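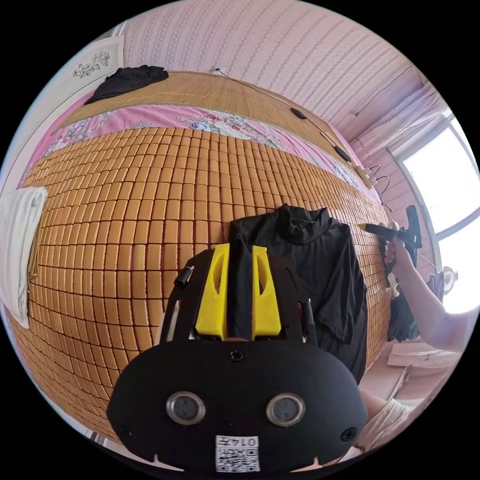 Black garment, rolled collar at the top.

Forums > Foreign Affairs > Regional Security > Vondow–Esitz border

Withdrawal of the monitoring mission from the Esitz crossing

marlowe_desk wrote:
Members will have read that the Vondow government intends to end the mandate of the monitoring mission in November. The mission has 34 observers and reports to both capitals. I would ask members to consider whether the Vollwood Agreement allows one party to end the mandate alone. My own reading is that it does not. Article 9 speaks of "the consent of the parties," in the plural.

k.ostrander wrote:
I must disagree with the reading offered above. Article 9 governs the renewal of the mandate. A party that declines to renew is under no duty to seek the consent of the other. The Vondow foreign ministry took this position in its letter to Esitz, and I have yet to see a full answer to it.

marlowe_desk wrote:
The letter deals with renewal, as you say. The present term, however, runs through the spring. Ending it in November is therefore a termination, and Article 9 covers that as well in its second paragraph.

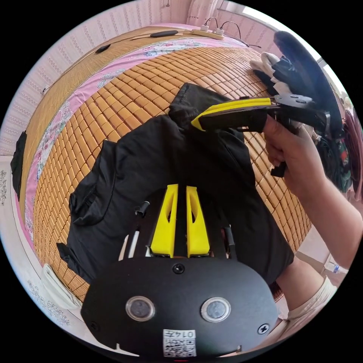

Page 2: Troop levels and the buffer zone

northgate34 wrote:
The legal question is of interest, but the forces on the ground deserve more attention. Vondow keeps nearly 700 soldiers within 20 kilometers of the crossing. If the observers leave, there will be no shared record of their movements. Esitz will rely on its own reports, and each side will dispute what the other publishes.

k.ostrander wrote:
That figure includes border police, who are not counted as soldiers under the agreement. Would the member kindly state a source?

northgate34 wrote:
The source is the Tillman Institute paper by Everett Lindqvist, in the annex on deployments. He does include the border police, and I accept the correction on that point. He also notes that they answer to the army command after dark – a detail that the ministry has not denied.

r_halvard wrote:
I have read the same paper and find it too generous to Esitz. Its authorities closed the eastern road to the observers twice and gave no notice on either occasion. A mission that can be shut out by one side is already weak, and Vondow is entitled to say so.

marlowe_desk wrote:
Both closures were raised in the joint commission and the road was reopened. I will post the minutes once I have located the public copy.
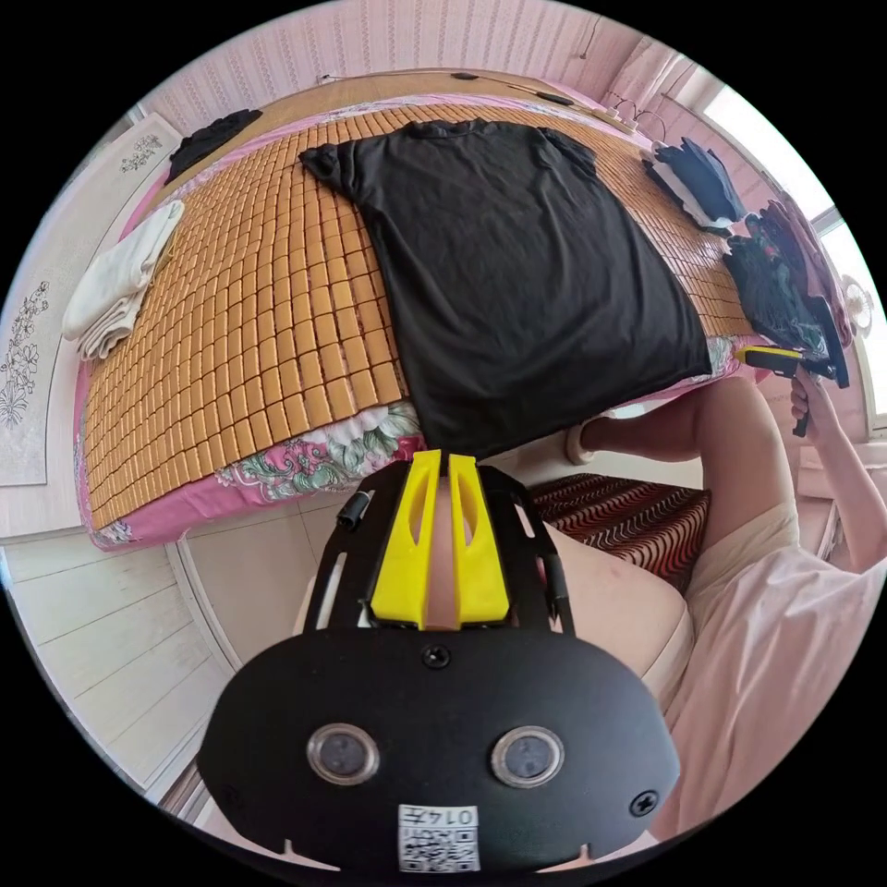 Black T-shirt on a woven mat, floral quilt beneath.

k.ostrander wrote:
The minutes would be welcome. Until then I maintain my position on Article 9.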